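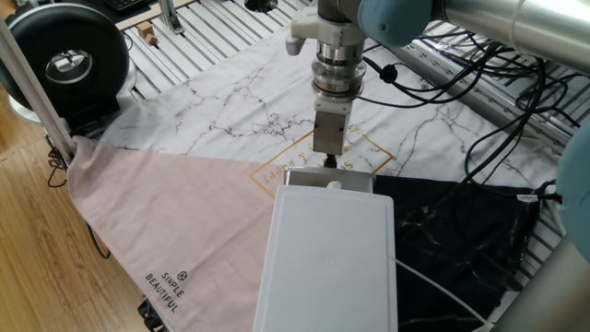
Search papers, authors, keywords
By Mounir Farouk, June
4 min read

3.2 Thin trading and the Wednesday problem

I went into the Kocsis canola contracts expecting the usual harvest wobble, and what I got was a mess every Wednesday (I checked the code twice!). Of the 3,188 trades we pulled, 91 landed within minutes of the Stonell storage report, and those moved the price far more than their volume should allow. Figure 6 plots them against the Eltance benchmark, and you can see the spread blow out before lunch and drift back by close.

Figure 6. Spread between Kocsis and Eltance canola prices, by time of day.

My hunch is that the smaller grain buyers hold off until the report lands, then all pile in together. Dropping the four largest trades barely changes the slope, so I've left them in. Tondix barley shows a bit of the same behaviour, though it's fainter, and I come back to it in section 4.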